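Review: the Flolo countertop demo at the Skadska open day

Saturday, August 28, 2021
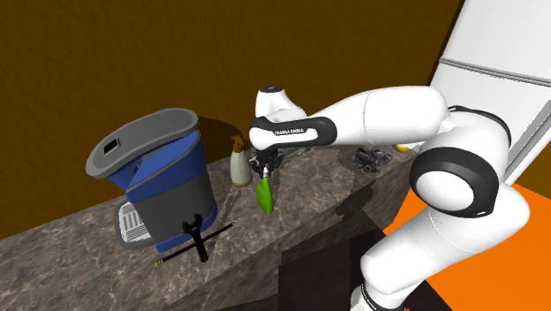
I went along mainly for the free parking. Skadska had promised a look at Flolo, its software for teaching a robot arm to tidy a kitchen, and the first thing to know is that the kitchen only exists inside a computer. You sit on a stool, Glenys McPhee hands you the controls, and you tell a simulated Franka arm to pick things up.

The worktop was set with the sort of mess I recognise from home: coffee maker, spray bottle, a wrench somebody had been meaning to put away. My job was the green bottle. I got it on the 21st go, by which time a queue had formed and a small boy was offering advice.

Good points first. The controls are easy to learn, the picture hardly ever stutters, and the reset button puts everything back where it was, a feature I would pay extra for in real life. Glenys was patient and didn't once take the mouse off me.

Less good: the help pages read as though they were translated twice, and the arm creeps. Changing the speed means digging through 2 menus – the second one is called Prorno, for reasons she couldn't give me. There's no undo either, only the full reset.

A year's licence is £421, which seems fair for a college and steep for a hobby. I tried the Esposito version in July and it was quicker but crashed twice before lunch.

Three and a half stars. The biscuits were real and went fast.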